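6 Comparing finger sets on the hand-held grippers

This section covers the bench comparison of two finger sets, Skarnon and Temba, on a matched pair of hand-held grippers. Complete the head camera calibration in Section 5 before you start. The comparison takes one operator and uses the hanger and basket task.

6.1 What you need

Two hand-held grippers with marker plates fitted
One finger set of each type
Table with pale work board
Wicker basket, empty
Plastic clothes hanger
Sinex recorder, firmware 3 or later

CAUTION: Power down the recorder before you connect or disconnect a gripper cable. Hot-plugging can corrupt the jaw encoder offset, and the offset is not checked again until the next restart.

6.2 Fitting the fingers

1. Open the jaws to the stop.
2. Remove the retaining screws from both fingers. Keep the screws with the finger set they came from. The Temba screws are longer and will bottom out in a Skarnon finger.
3. Seat the new fingers and tighten the screws by hand, then a quarter turn with the driver.
4. Close the jaws by hand. The tips must meet along their full width.
5. Run Jaw Zero from the recorder menu. Repeat for the second gripper.

NOTE: Fit the same finger type to both grippers. Mixed pairs are logged but are left out of the comparison report.

6.3 Laying out the task

1. Place the basket on the left half of the table with its long side pointing away from the operator.
2. Lay the hanger flat on the board to the right of the basket, hook toward the operator.
3. Route each gripper cable so that it does not cross the hanger.
4. Pick up the grippers, one in each hand, with the marker plates facing up.
5. Hold still until the recorder shows Plates OK for both sides. 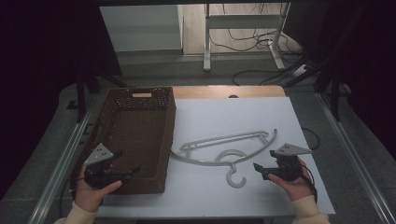
Figure 6-1. Task layout with both grippers in hand. Hanger hook toward the front edge of the table.

If Plates OK does not appear, check for a sleeve or cable lying over a plate. Tilting the wrist slightly toward the head camera usually restores the reading. Do not wipe the plates with solvent.

6.4 Recording a run

1. Press Start. Wait for the tone.
2. Grasp the hook with the right gripper and lift the hanger clear of the board.
3. Steady the near end of the basket with the left gripper.
4. Lower the hanger into the basket and open the right jaws.
5. Return both grippers to the start position and press Stop.

Record 16 runs with each finger set. A dropped hanger counts as a run. Mark it Drop on the recorder and continue. Do not delete it.

CAUTION: Do not squeeze the jaws past the second detent when holding the hook. The plastic flexes, the jaw width reading goes low, and the grip force estimate for that run cannot be used.

6.5 Reading the results

Open the session in Buvier and select Compare Fingers. The report lists the drop count, median grasp time and jaw width at contact for each set. Grasp time is measured from first jaw movement to lift.

Error 133 on import means that one gripper was not zeroed after a finger change. Run Jaw Zero again and repeat the affected set. Offsets cannot be applied to an existing session.

Section revised in May by Melur Wibisono. The earlier layout, with the hanger started inside the basket, is no longer supported.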